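How do you teach a robot to pick things up?

You can pick up a sock without thinking about it. Your fingers know how hard to squeeze. A robot does not know any of this until someone shows it, and showing a robot takes a lot of patience.

One way is to use a hand gripper. A hand gripper is a tool that you hold, with robot fingers at one end. When you squeeze the handle, the fingers close. A small camera on the gripper records what the fingers are doing. Later, a computer studies the recordings and uses them to teach a robot arm the same job.

Bako is a kit that works like this. It is made by a small company called Mitar, and schools and clubs can borrow it for a term. We went to see it at the Rosdale workshop in Bivamthorpe.

What is in the kit?

Each kit has two grippers, one for each hand, and a charger. There is also a book of 71 jobs to try. The first ones are easy, such as putting a sponge in a bowl. The later ones are harder – folding a tea towel is near the end.

Ecaterina Gavrilă helped to design the grippers. She told us that the fingers have to be a bit soft. "If they are too hard, things slip out," she said. "If they are too soft, you can't lift a tin of beans."

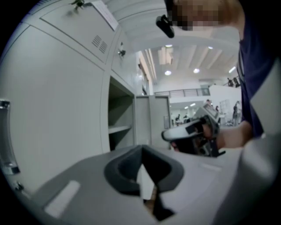

Lockers and cupboards are good practice for a robot. A door swings in a curve, so the hand has to move in a curve too. A key is harder still, as it is small and has to be turned the right way. People find keys easy only because they have used them so often.

Doing it again and again

One recording is not enough. Mitar asks for more than 200 recordings of each job. Oluwatosin Nnaji, who is ten, made 244 of a single job with his club. It took them most of March. "I got bored in the middle," he said, "but then I got quicker."

Is it any good?

The grippers are easy to use and the book is clear. They are quite heavy for small hands, and our arms ached after a while. The charger is slow as well. We would like a lighter pair for younger children.

The kit is for ages eight and up, and an adult needs to help with the computer part. Up to 4 children can share one kit if they take turns. To borrow one, ask your teacher or club leader to write to Chaminda Uddin at Mitar.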